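Hustham site - Cell 805, tray loading robot
Periodic inspection checklist with comments
Month: May
Inspection started: 07:40, cell handed over by night shift in stopped condition
Inspector: Guilan Pan
Second person for lock-out and witness: Jhun Macaraeg
Copy to: Nighat Ghumman (maintenance planning), Ulises Carhuamaca (line 2)

Marks used: OK / OK with comment / Not OK / Not checked
Please write comments in full sentences. The person who reads them next was maybe not there.

Section A. Before entering the cell

A1. Main isolator off, padlock fitted, key with the inspector
OK

A2. Compressed air closed and vented, gauge at zero
OK with comment. The needle stays a little above the zero pin also when the hose is disconnected. I disconnected it to be sure. The gauge should be replaced, but it is not urgent.

A3. Gate switch stops the robot when the gate is opened (test in slow mode before the isolator is locked)
OK. Tested by Jhun, both gates.

A4. Emergency stop buttons: operator panel, teach pendant, rear post
OK with comment. The rear post button works but its yellow collar is cracked. Somebody has put tape on it. Tape is not a repair. New collar requested.

A5. Floor inside the fence clean, no loose parts, no oil
Not OK at first look, OK after cleaning. There was oil under the conveyor drive, on the side where the drip tray ends. I wiped it and looked again at the end of the inspection, and no new oil came in this time. The conveyor was standing still for most of it, so please look again when it has run a full shift.

A6. Warning signs readable from outside
OK

Section B. Robot arm

B1. Base bolts, witness marks in line
OK. All the marks are in line. I renewed the paint on the ones near the cable entry, where it was rubbed off by boots.

B2. Covers of axes 1 to 6, screws present and tight
OK with comment. One screw on the axis 4 cover was of the wrong length. It was holding, but only by the last turns. Changed for a correct one from the spare box.

B3. Grease leakage at joints
OK. A thin film at axis 3, same as the previous report. I cleaned it so that the next inspector can judge from a clean surface.

B4. Noise and vibration in slow movement, each axis alone
OK. For this item the isolator was unlocked, with me holding the pendant and Jhun outside at the stop button. Axis 5 makes a soft click when it changes direction. Jhonatan Rengifo told me he hears this since the arm was installed. I still write it down.

B5. Brake test, arm held with motors off
OK

B6. Cable package from axis 3 to the wrist, no rubbing, clamps tight
Not OK. The second clamp had turned and the hose package was touching the casting when axis 6 was at the end of its stroke. The outer sleeve is polished but not cut through. I turned the clamp back and tightened it. The rubber insert inside the clamp is hard and does not grip well any more, so it will turn again. Replacement of the insert is necessary before the next inspection, not at it.

Section C. Gripper

C1. Fingers, no cracks, no missing pads
OK with comment. The pad on the left finger is more worn than the right. This normally says that the tray is not centred when it arrives. See D2.

C2. Finger screws at the torque on the card
OK. Torque wrench from the tool crib, calibration label still valid.

C3. Open and close, full stroke, five times
OK. The stroke is smooth. On the first closing it was slower than after, and I think this is normal for an air cylinder that stood without pressure.

C4. Part present sensor
OK. Tested with a real tray and with empty fingers.

C5. Collision plate between wrist and gripper releases and comes back
OK. The signal arrives at the controller. Please do not test this by pushing with the body, use the lever.

Section D. Conveyor and tray stop

D1. Belt tension and tracking
OK. The belt runs slightly to the fence side but does not touch the guide.

D2. Tray stop, position and play
Not OK. The stop has play which I can feel by hand. The pin is worn. This agrees with the worn pad in C1. Ulises says a new pin can be turned in the workshop from the drawing, no need to buy.

D3. Guards over the chain
OK

D4. Light curtain at the infeed, muting only when a tray is passing
OK. Tested with the test rod at three heights, and with the muting sensors covered by hand from outside. The curtain stopped the belt each time.

Section E. Wrist camera

The wrist camera is used only for finding the tray corner and does not have a safety function. It is still on this list, for the reason that a bad picture makes the robot search, and when the robot searches people become impatient and open the gate.

E1. Bracket tight, no movement by hand
OK. Both screws have thread lock and the marks are in line.

E2. Connector fully in, cable has a free loop at the wrist
OK with comment. The loop is shorter than I would like. It does not pull tight in any position of the program, I went through all of them in slow mode.

E3. Live picture on the cell computer, sharp enough to find edges
Not OK.

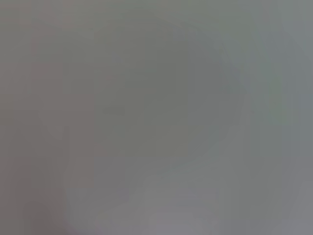

E3 - wrist camera view. No sharp edge to work with, grey over the whole picture.

Comment to E3: I can not say from this picture what the camera is looking at. There is a large rounded shape in the middle, a little darker than the rest, and a paler area at the bottom. It could be something standing very close to the lens, but I do not want to guess in a safety report. The camera must be treated as not usable until the points below are done.

Please do them in this order and write the result after each one:

1. Look at the lens and its window with a torch. Clean with lens paper only. No shop cloth, and no brake cleaner, it attacks the plastic.
2. Check the focus ring and its small locking screw. Compare with the mark on the set-up card.
3. Move the arm to the camera check position, program 2611, and hold the printed target at the distance written on the card.
4. If the edges of the target are still soft, change the camera for the spare. Do not correct it by lowering the limit in the vision program. It will then find corners that do not exist.
5. After any change of camera or focus, teach the tray corner again and run 20 trays in slow mode with a person at the stop button.

E4. Compression setting of the camera stream
OK with comment. I see blocky patches in the picture of E3. The setting in the software is the one on the card, so I marked OK, but Nighat please ask the supplier if this is expected with a picture of so little contrast.

E5. Camera fault stops the search after the time limit
Not checked. I prefer to test it with a camera that is known to be good.

Section F. Controller cabinet

F1. Filter mats
Changed. The old ones were grey and heavy.

F2. Fan running, no bearing noise
OK

F3. Door seal and lock
OK with comment. The lock needs a lift of the door to close. The hinge is a little low.

F4. Backup of the program made and stored
OK. Made after B4, before any change, and stored in the cell folder and on the planning drive.

F5. Batteries
OK. No battery alarm. The date label inside the door is faded - I wrote a new one next to it and left the old one in place.

Section G. Handing back

G1. All tools out of the cell, counted against the board
OK

G2. Padlock removed by the person who fitted it
OK

G3. Cell released for production
Released with limitation. The trays may be loaded with the mechanical stop and fixed position only, vision search switched off in the menu and the menu locked. Speed limited as on the card until the pin in D2 is replaced.

Open points and who has them
A2 air gauge - Nighat, order with the next delivery
A4 collar for rear stop button - Jhun
A5 oil under conveyor drive, look again - Ulises
B6 clamp insert - Jhonatan
D2 stop pin - Ulises, workshop
E3 wrist camera, points 1 to 5 - Jhonatan, with Jhun as second person
E4 question to supplier - Nighat
E5 to be tested after E3 is closed - Guilan

Signed: Guilan Pan
Witness: Jhun Macaraeg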